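Rarnumetti Help Board > Clubs and Coursework > Simulation

Soft object keeps popping out of the gripper (or going through it) in our college club sim

Posted by soggy_biscuit, 17 January 2021

Hi all, first proper post on here so go easy on me! I'm in the robotics club at Nondavgate college and our project this year is picking up squashy things. With everybody stuck at home we're doing the whole lot in simulation, on our own laptops, and then meeting up online on a weeknight to moan about it.

The club splits into pairs and my pair got the grasping bit. We've got a two-finger gripper model we were handed by last year's lot, and a soft body that we made ourselves in a free modelling program. It's meant to behave like bath sponge. The task (this is for the Nudgate Challenge, if anyone else is entering?) is to close on the object, lift it, hold it for a bit and put it down again without dropping it or squashing it past a limit they give you.

I've been running it with the view parked right down by the fingertips so I can see what happens when they close.
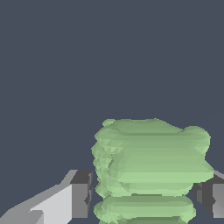 So far I get one of two results and I can't find anything in the middle. If I close gently, the fingers touch, the sponge dents a bit, and then when I start the lift it slides out and stays where it was. If I close harder, the corner of a finger ends up inside the sponge, everything starts shaking, and a second later the sponge fires off sideways like a bar of soap. My partner laughed so much she had to mute herself.

Things I've tried. I put the friction up, then up again, then up to a number that I'm fairly sure would count as glue. I made the sponge stiffer, which did stop the shaking, but then it goes over the force limit and we lose the points anyway. I also made the mesh finer, going from 300 to 3,239 little tetrahedra, and my laptop now sounds like a hairdryer and it didn't help one bit as far as I can tell.

The time step is whatever it was when we got the file. I haven't touched it, I didn't really know I was allowed to. The fingers are moved by just telling them where to be, so I say "be this far apart" and they go there.

Is it my sponge, my gripper or me? Our hand-in is at the end of January and I'd quite like to have lifted something by then. Ta!

gravy_train_driver

Welcome! Right, I did this challenge two years ago with a school team and we hit exactly this wall, soap bar and everything, so I can probably save you a couple of evenings.

I'd say the big one is in your second to last paragraph. You're telling the fingers where to be. The simulator takes you at your word, so if you say "be this far apart" and there's a sponge in the way, the fingers go there regardless and the poor sponge has to deal with it. When a finger has got properly inside, the solver spots the overlap and shoves everything apart as hard as it can, and off goes your soap. What you want is to close the fingers with a limited force. Most gripper models have a maximum force setting somewhere on the joint, and I'd bet a biscuit that last year's lot left it at something daft. Look for it and bring it right down, then creep it back up until the sponge just about holds through the lift.

Second is the time step. You're absolutely allowed to touch it! Halve it and see if the shaking calms down. If it does, halve it again. It'll run slower, but you can make up for that by going back to a coarser mesh. 3,239 is loads for a lump of sponge. We got through the whole competition with fewer than that and our lump was a much more complicated shape (a rubber duck, long story).

Third, and this one took us ages, slow the lift down. We were yanking it. If the arm goes from stopped to full speed in one step, the sponge gets left behind however good your friction is. Ramp it up over a second or so.

I'd do them in that order and change one thing at a time, then write down what you changed. We didn't write it down, and we had a version that worked beautifully on a Thursday that we never managed to get back.

Oh and put the friction back to something sensible before you start. Huge friction can make the jitter worse with soft bodies, at least it did for us.

pickled_onion_38

just use a rigid block and make it look squashy? we did that in our club and it went fine

gravy_train_driver

Replying to the above: I don't think that'd get through for this one, the Nudgate rules say the object has to deform and they check the files. Fine for practising the arm movements though!

tin_of_beans

Agree with most of what's been said, and a couple of bits to add. I help out with a student group that uses the Intarasuk soft body plug-in, so apologies if your menus are called something else.

Check your contact surfaces. Some gripper models come with a detailed shape for looking at and a much simpler one for touching things, and the two don't always line up. Turn on whatever option draws the collision shapes. In ours, the touching shape stuck out past the fingertip by a fair bit and had a sharp corner on it, so it dug into the foam every time before the pads got anywhere near flat. Swapping it for a plain box with the edges rounded off sorted most of our trouble in one go. Same goes for the sponge, as it might have a collision margin set, a sort of invisible skin. Too thin and the fingers get through, too thick and it looks like it's being held by magic.

Also have a look at where you're gripping. If you pinch a soft lump below its widest part, it can ride up and out as you squeeze. Try a run with the fingers a little higher and another with them a little lower. It's quick to do and you might find a height where your gentle close works with no other changes.

On damping, add a small amount to the soft body. Ours had none at all by default and it wobbled for 3,000 steps after being tapped. Don't go mad with it or your sponge turns into treacle.

soggy_biscuit

You are all brilliant, thank you. Max force on the finger joint was set to a number with so many noughts that I thought it was a typo. Brought it right down, halved the time step, went back to the old coarse mesh, and it came up off the floor!! It slid out again near the top but I don't even care. Going to try the slow lift and the collision shapes tonight, and I've started a spreadsheet so I can't lose the good version.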